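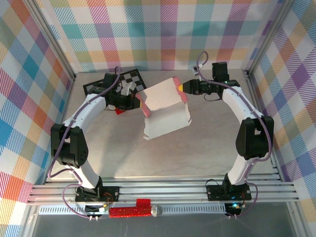

The gripper did exactly what it was told, in Nelli Saarela's view, and the fault lay in the fact that the other arm had been told nothing at all. Her remark was made at the review that followed the January stoppage at Tavden, and it has since become the accepted summary of an event that halted two-arm handling work at the laboratory for 30 days.

By Staff Writer
23 June 2023
Reading time: 7 minutes

The Tavden laboratory studies how paired robotic arms handle light, flexible goods such as folded cardboard. The work is done on benchtop cells, each with two arms fixed to a common table, and it is less simple than it looks. A rigid part tells both arms where it is. A sheet of folded card bends between them, and each arm must allow for what the other is doing to the fold.

The failure occurred during an endurance trial planned to run for 2000 handling cycles. The control software, known internally as Zedumow, was to pass a folded piece between the arms, open it, close it and set it down. More than 500 cycles had been logged when the left arm lost its connection to the controller. The arm held its last position, as it was designed to do. The right arm continued its programmed motion, drawing the card outward until the fold tore and the right wrist struck the table.

No one was injured. A technician had, however, opened the enclosure door a short time earlier to clear scraps of card, and had closed it again before the trial resumed. It was this detail, more than the damaged wrist, that led the laboratory to treat the matter as a safety event and to suspend all two-arm work.

The investigation was carried out jointly with Nishad, the engineering firm that maintains the cells. Its first finding concerned the cabling. A connector at the left wrist had worked partly free under repeated flexing. The cable had been routed with too little slack at the elbow, so that each full extension of the arm placed a small load on the plug. The connector passed inspection at the start of the trial, when the arm was folded in its rest position, and no procedure called for it to be checked with the arm extended.

The second finding was considered the more serious. Each arm monitored its own faults and would stop safely on its own account. Neither arm was required to stop when the other did. The original risk assessment had been written for a cell with a single arm and was carried over when the second was installed. A line reading "stop on fault" was understood by the programmers to mean the faulted arm and by the safety officer to mean the whole cell. Both readings had been signed off.

The emergency stop button worked correctly when tested. It was also found to be mounted on the side of the cell farthest from the operator's desk, and it has been moved.

The laboratory has since adopted several changes. A loss of signal from either arm now removes drive power from both. The grippers are set to a lower holding force, so that a sheet under tension will slip free before it tears. Cables are inspected at full extension as well as at rest, and the results are recorded in the cell's own log, where previously they were kept with the purchasing file. Any change in the number of arms in a cell now requires a new assessment.

Not all of these measures have been welcomed. The lower gripping force has increased the number of dropped pieces, and the Lukis project, which depends on the cells for its trials of reusable packaging, has asked for a higher limit with heavier grades of card. The request is under review. Staff have also reported nuisance stops caused by brief signal losses that would formerly have passed unnoticed. The laboratory's position is that these stops are to be investigated individually, and that the time allowed before a stop is triggered will not be lengthened to reduce them.

Saarela has argued for one further step, a force sensor at each wrist that would allow an arm to recognise resistance from its partner without relying on the controller. Nishad has supplied a quotation, and a decision is expected with the next equipment budget. The endurance trial has been restarted from the first cycle, and the earlier results have been set aside.

Last updated: 7 days after first publication, to correct the location of the emergency stop button.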